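**Members' visit to the Dunari open day**

On March 31, 2026, 11 of our members visited the open day of Dunari in Prullach. We were received by Ruth Rowbotham, who leads the small group for two-armed robots. She spoke for a short time in the entrance hall, and then we were divided into two groups, because the work room is narrow and up to 40 visitors were expected before lunch.

The demonstration was about soft things. Ms. Rowbotham told us that a rigid box is an easy task today, but a piece of cloth and a clear bag with a zipper are still difficult for two grippers which must work together.
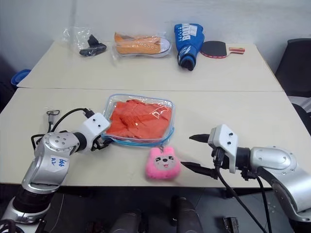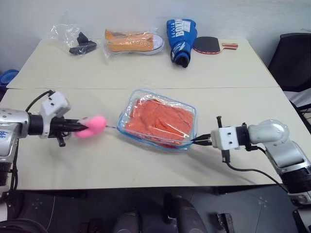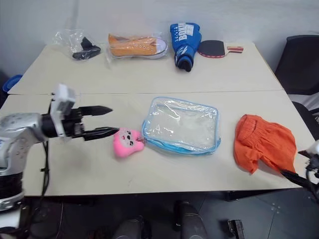
*At the work table: two arms, a clear pouch with blue trim, orange cloth and a small pink plush toy.*

Our member Liam Mapplebeck asked how the robot knows where the edge of a transparent material is. The answer was long, and I confess that I did not follow all of it, but reflections are a big part of the problem. Elsie Wragg wanted to know about the speed. For the moment the group does not try to be fast, and they prefer to repeat one task many times under the same conditions.

After the coffee we had 4 more short talks. The one by Kieran Crabtree, about the maintenance of cables, was for me the most useful.

Dunari will open its doors again in May. Those who wish to come should write to Ashley Parsons and say if they need a place in the shared car.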